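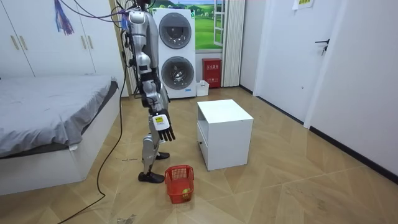
Photo: Digby Nepia / Jeltura

About Jeltura

Hi, I'm Digby Nepia, and Jeltura is my company. We find, clean up and furnish small rental rooms for people who need somewhere to live for a few months at a time -- nurses on short contracts, students doing a placement, folks who sold one house before they'd found the next. If you've ever tried to rent a decent furnished bedroom for longer than a vacation and shorter than a year, you already know why I thought there was room for another company.

I got into this by being a bad tenant. Well, a frequent one. I moved 9 times in my twenties, mostly for work, and I dragged the same terrible mattress with me almost every time (it had a dip in it the shape of my old roommate). One February I landed in a room with a real bed, a lamp that worked and a place to put my book down at night, and I slept like a rock for the first time in ages. I asked the landlady, Mrs. Paewai, how she'd set it up. She made me tea and talked for two hours. A lot of what we do is still just what she told me that afternoon, and our first house, Paewai, is named after her.

What we do now

We look after three houses. Paewai is the oldest and the creakiest, and people who stay there tend to come back and ask for the same room. Clenar is the big one near the hospital, so it's full of people who work nights and we keep it very quiet until lunch. Hevo is the newest. It used to be a dentist's office, and yes, you do get used to the wide hallways!

Every room comes furnished and every bill is in the price. You get one number each month and that's it. I hated splitting the electric bill with strangers and I'm not going to make you do it. Bedding is included, towels are included, and there's a washer and dryer in each house that doesn't take coins.

How we furnish a room

I have opinions about this, so bear with me. A small bedroom doesn't need much. It needs a good mattress, real curtains, one comfortable chair if it'll fit, and something next to the bed with at least one drawer. I'm kind of a pest about the drawer. People living out of a suitcase need somewhere for passports and earplugs and the letters they're not ready to open.

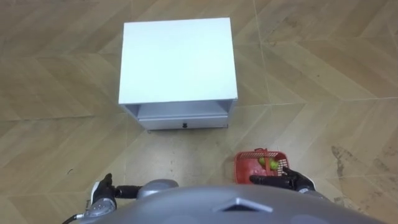 White bedside cabinet: open shelf on top, drawer underneath.

I like an open shelf as well, for the stuff you reach for half asleep. We buy plain furniture in plain colors so that when something gets dinged we can swap it out and the room still looks like itself. Anything that's still in good shape goes to another house or gets given away. I fix what I can on weekends, pretty slowly, with the radio on.

Floors are the other thing. I pulled up a lot of old carpet in the first year and I don't miss any of it. If you want a rug, ask, and we'll find you one.

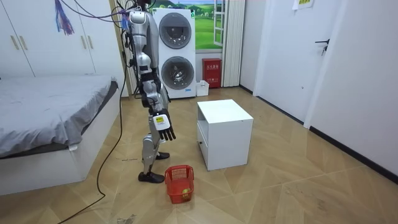
Who you'll be dealing with

Mostly me. There are 8 of us in all, counting the two cleaners who've been here nearly as long as I have, but I still answer the first email you send and I usually do the tour. If I'm slow it's because I'm under a sink someplace. Give it a day and nudge me, I won't be offended.

We don't have a call center and we don't use a booking site. We tried one for a while and I spent more time arguing with it about checkout times than I did talking to the people who were moving in, so we quit. Now you write, we talk, you come see the room (or we do it over video), and if it suits you we both sign two pages in normal English.

As of this fall we've hosted 1,623 stays, and 1,025 of those were people coming back or sent by somebody who'd stayed before. I'm prouder of the second number. It means I can spend the ad money on mattresses.

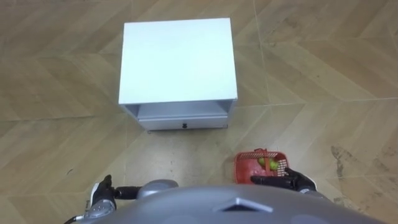

Things people ask me

Can I bring my cat? At Paewai, yes. At Clenar and Hevo, sorry, no -- we've had tenants with bad allergies in both.

Is there parking? Paewai has a driveway you'll need to share nicely. Clenar has permits. Hevo has the dentist's old lot, so bring a truck if you want.

How short is too short? Four weeks is our minimum. Past eleven months I'll probably tell you to go find a regular lease, and I'll help you look.

Can I move the furniture around? Please do. Just lift it, don't drag it, and if you can't lift it, text me and I'll come get the other end.

Want to come see a room? Use the contact form and tell me when you'd be moving and what you need to be close to. Kettle's usually on.

-- Digby

Page updated 7 Dec 2025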